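Welteck compares pad and linkage settings on hand-held grippers

Molefe site, May 2019

The handling group at Welteck has finished the first part of a comparison between two settings of its hand-held parallel gripper, using soft household goods as the test material. The work was done at a table in the Molefe building, with a pair of grippers, an open carton and a checked cloth laid over the work surface. Results will feed into the choice of finger pads for the fixed arm that the group plans to bring into use in November.

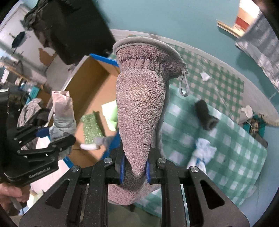
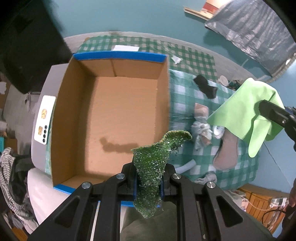
What was compared

Both settings use the same body and the same dark blue pads on the inner faces of the jaws. The difference is in the linkage. In the first setting, called A in the test notes, the stop is placed so that the pads meet flat when the jaws are fully closed. In the second, B, the stop is moved so that the tips of the pads meet slightly before the base. B was proposed by the Gretow workshop after earlier trials in which thin cloth slid out of the lower end of the grip.

Each setting was used with the left and the right gripper. The operator squeezes the handle to close the jaws, and the jaw position is logged along with the view from the camera on the tool. No force sensor is fitted. Grip quality is judged from the recording and from whether the item stays in the jaws during a fixed lift and a turn of the wrist in each direction.

The items were chosen to be awkward. A rigid block tells the group very little about a pad, as almost any closing surface will hold it. Fabric behaves differently. It folds, it thickens when it is gathered, and the part between the pads is often not the part the operator aimed for. The list for this round included a fuzzy textile with a gathered band and a piped edge, a coarse green scouring cloth, a bright green cloth and several small wrapped bundles.

Results so far

The comparison ran to 2000 logged grasps. On thick textiles there was little to choose between the settings. The gathered material filled the gap between the pads before the jaws reached the stop, so the stop position had almost no effect. Operators did report that A needed less effort on the handle for the same hold, and the group puts this down to the pads lying flat against the material over their full length.

On single layers the picture changed. With A, a cloth picked up near its corner tended to creep downward during the wrist turn. With B it stayed in place more often, but the grip was concentrated at the tips and the cloth was free to swing. That is a problem for a task that ends with placing the cloth at a set angle in a carton, and it cost time at the release step.

The scouring cloth gave the clearest result. Its surface is rough enough that neither setting let it slip. The difficulty was letting go. Fibers caught on the pad ribs when the jaws opened, and the operator had to give the tool a short shake. This happened with A and B alike, and points to the pad surface as the thing to change. Gretow has been asked for a pad with shallower ribs.

Wrapped bundles were the weak point of the test. Crinkled plastic wrapping shifts over whatever it contains, and a hold that looks secure in the recording may be on the wrapping alone. The notes mark these grasps separately and they are left out of the comparison. A second method of scoring them is being worked on.

Camera position

A smaller part of the work concerned the camera on the tool. Two mounting angles were tried. The steeper one looks down onto the jaws and shows the pads well, but loses the far side of the table when the tool is tilted forward. The shallower one keeps the rest of the work surface and the other gripper in view for longer. The shallower angle has been kept for the next round.

There was some disagreement on this point. The people who score the grasps wanted the close view of the pads, while those who work on the arm controller wanted the wider one, as it gives them the position of the next item before the tool starts to move. The compromise is to keep the wide view and to score doubtful grasps twice.

"The pads cover a small part of the image in any case," said Xolani Van Wyk, who runs the test table at Molefe. "What I need to know is whether the cloth moved between closing and lifting. I can read that from either angle, provided the jaws are in the light and the operator does not rush the first part of the lift."

Van Wyk added that the background had been left busy on purpose. Earlier recordings made against a plain board gave good scores for the software that finds the jaw tips, and poor ones as soon as the tool was taken to a furnished room. Checked cloth is a hard case for that software – the squares produce many corners close to the size of the features it looks for.

Limits of the test

The group lists several limits. The operators knew which setting they were using. The handle force was not measured, so the remark about effort rests on their reports. Pad wear was not tracked over the full run, although the pads were wiped down every 30 grasps. Finally, a hand-held tool follows the wrist of the person holding it, and small corrections made without thinking will not be present when the same fingers are fitted to an arm.

For that reason no setting has been selected yet. The arm at Uvavthorpe will be fitted with A first, as it needs no change to the existing finger mounts, and B will follow once the controller can slow the closing movement over the last part of its travel.

Next steps

The second part of the comparison will use the same items and the same carton, with the new pads from Gretow if they are ready. It will also include a change of lighting at the test table. Staff at Molefe and Uvavthorpe who want to propose an item should send it to the test table with a note of its weight and any earlier handling trouble. Items with loose powder or sharp edges cannot be accepted.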